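How to Sort a Junk Drawer with a Divided Tray

Last updated 7/9/19

A kitchen or desk drawer fills up with small things because small things have nowhere else to go. Batteries, rubber bands, picture hooks, spare keys, pens and erasers end up in one layer, and the only way to find anything is to stir. A shallow tray with fixed compartments takes care of most of this. The job takes up to 60 minutes for one drawer, including washing the drawer out.

These steps are for a single drawer and a single tray. If you have two bad drawers, finish the first before you open the second.

What you need

A divided tray that fits the drawer
A tape measure
A clear table or counter
A damp cloth and a dry one
A small bag for trash
A shoebox or similar for things that belong in other rooms
Non-slip liner, cut to size (optional)

Choosing the tray

Measure the inside of the drawer, front to back and side to side, and then measure the height from the drawer floor to the bottom of the frame above it. The height is the one people forget. A tray that sits even a little too tall will catch when you close the drawer.

Plastic is fine for this. It wipes clean and doesn't mind a leaking pen. The trays I use came from a Cleltura set, but any tray with dividers molded in will do. Loose dividers that slot into grooves tend to lift out when you reach for something in a hurry.

A raised rim is useful because you can lift the whole tray out with both hands and carry it to the table. Rounded corners are easier to wipe than square ones.

Four compartments is a good number for a first tray. With more than that you will start inventing categories to fill them, and a month later you won't remember what they were.

Step 1. Empty the drawer

Take everything out and put it on one side of the table or in a large bowl. Don't sort as you go. Pull the drawer out completely if it will come, tip the crumbs into the trash, and wipe the inside with the damp cloth. Dry it. If you are using liner, put it down now and press it flat into the corners.

Step 2. Throw out what is finished

Go through the pile once, quickly. Test every pen on scrap paper. Dried-out glue, snapped rubber bands, and instructions for things you no longer own can go straight in the bag. Used batteries should be kept apart for battery recycling. Tape over the ends of 9-volt and lithium ones first.

Put anything from another room in the shoebox. You can deliver it all at the end in one trip.

Step 3. Decide on the groups

Look at what is left and make a heap for each compartment. In my drawer the heaps were:

Writing: pens, pencils, a marker, erasers
Fastening: clips, rubber bands, twist ties
Fixing: picture hooks, small screws, a short screwdriver
Power: new batteries, one charging cable, a plug adapter

Yours will be different. Group things by when you reach for them, not by what they are made of. If a heap is much bigger than the others, it probably needs a box of its own somewhere else. I had 53 pens. I kept 11.

Step 4. Set the tray out where you can reach all of it

Put the empty tray in the middle of the table with its long side facing you, so the compartments run away from you side by side. Leave space on both sides for the heaps. A plain, light-colored surface helps with this part, as clear and pale items are easy to lose against a patterned tablecloth. 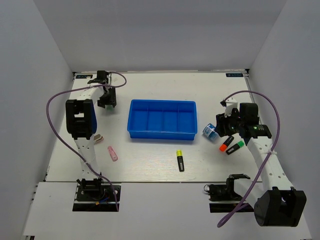
Step 5. Fill the compartments

Start with the longest items, because they settle which compartment goes to which group. Lay pens and the screwdriver front to back, along the line of the dividers. Then add the medium things, and the smallest last.

Very small items – screws, thumbtacks, pin-type hooks – should go in a lidded tin or a small zip bag first, and the tin goes in the compartment. Otherwise they work their way under everything else.

Stop when a compartment is full to just below the rim. Don't heap it.

Step 6. Put the tray in the drawer

Lower it in and push it up against the front. Close the drawer slowly and listen for scraping. If the tray slides when you open and shut it, add liner underneath, or wedge a folded strip of cardboard behind it.

Any space left behind the tray is good for one flat thing, such as a notepad or takeout menus.

Keeping it that way

Check the drawer twice a year. I do mine in November and again in late spring. Lift the tray out, wipe under it, test the pens, and move along anything that has wandered in. It takes a few minutes if you haven't let it go.

If one compartment keeps overflowing, change what it holds before you buy a second tray.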